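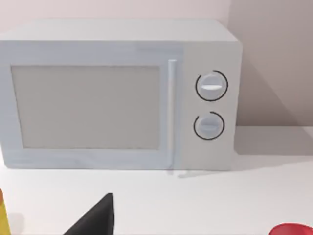
The simulated kitchen used in the autumn term project, with the microwave oven at the back of the counter.

Simulation deserves a full place in the school robotics course

By Sohail Paracha

When the Raptis Programme moved the first half of its robotics course into simulation, a number of parents wrote to ask whether their children were still being taught robotics. The question was a fair one, and it should be answered on educational grounds. Cost alone would be a poor justification.

The task set for the class is a modest one. Pupils work in teams of two and must write a program that opens the door of a microwave oven, closes it again and then turns one of the knobs on the panel. The appliance is plain and white, with a long upright handle, and every adult who sees it assumes that the exercise will be finished in an afternoon. It has been allotted seven weeks, and few teams have asked for less.

A program that works once has shown very little. Each team is therefore required to run its work 100 times from different starting positions and to submit the whole record, failures included. One team in the last cohort reported 49 successes. Its written account of the remaining attempts received the highest mark of the year, and rightly so. The pupils had sorted their failures by cause and could state which of them they would correct first.

Work of this kind is very difficult to arrange with equipment on a bench. A school laboratory may own a single arm, and a queue forms behind it. Pupils who have waited nearly an hour for their turn are understandably reluctant to spend it on a risky idea. In simulation a poor idea costs a few minutes, and the quieter members of a team are more willing to put one forward.

There are real objections. A simulated hinge behaves as it has been told to behave, and a pupil may come to trust it too far. Cables, worn joints and uneven tables must be met in person. For this reason the programme has kept its bench sessions in the spring, and it would be a serious mistake to give them up. I would also ask that the Skorer Cup, which at present admits only physical entries, consider a simulated class with the same demands on written evidence.

Schools that are weighing a similar change should begin with the marking scheme. If marks are given for the final demonstration alone, pupils will prepare a demonstration. The software can be chosen afterwards.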